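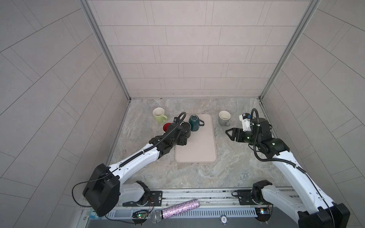

# Mugs: A Closer Look at the Cup with an Ear

Mugs are so ordinary that it's easy to forget how clever they are! A mug can hold cocoa, soup, milk, paint water or a bunch of pencils. It comes in nearly any color you like, from red to gray to a light yellow-green, and it still works the same way: a tall wall, a flat bottom, and a handle on the side.

## What's the handle for?

Pour hot cocoa into a mug and the heat starts moving from the drink into the wall of the mug. Touch the side and you'll feel it. The handle sticks out into the air, and heat only gets into it through the two small spots where it joins the mug. So the handle usually stays cool enough to hold while the side is still too hot for your fingers.

The old word for a handle on a pot is an "ear." Look at a mug from the front with the handle to one side and you can see why (one ear, no face).

## From mud to mug

Lots of mugs start out as clay, the sticky kind of earth you can squeeze and shape. At the Penry pottery, where our class went in May, the potters spin a lump of clay on a wheel and pull up the walls with wet hands. The handle is made separately! They roll it, bend it, and stick it on with slip, a runny mix of clay and water that works like glue.

Then the mug has to dry slowly, sometimes for days. After that it goes into a kiln, a very hot oven. The first firing at Penry goes up to 1,816 degrees Fahrenheit. A pizza oven might reach 700, so you can imagine how fiery that is!

The color often comes from glaze, a coating with tiny bits of minerals mixed in. Glaze can look dull and chalky going into the kiln and come out shiny and bright, because the heat melts it into a thin layer of glass. A potter can use one color outside and another inside. Cream is a lovely inside color for a gray mug, and it makes the cocoa easy to see.

## Right way up or upside down?

Some people park their mugs with the open end up. Others turn them over. Both ways are fine for a clean, dry mug, and upside down keeps dust out.

A freshly washed mug is different. If you stand it upright, leftover water runs down and makes a puddle in the bottom. Turn it over and the drops slide toward the rim. A mat with a raised edge is great for this job, since the little wall around it helps stop drips from wandering across the counter.

## Try it yourself

You need two mugs that match, a mat or dish towel, and a grown-up who says it's okay.

1. Rinse both mugs with cool water.
2. Put one on the mat the right way up.
3. Put the other next to it, upside down.
4. Wait 16 minutes.
5. Look inside each one and feel the bottom with a fingertip.

Which one has a puddle? Is there steamy-looking damp trapped inside the upside-down one? Try again with its rim propped on a spoon, so air can get in, and draw what you find.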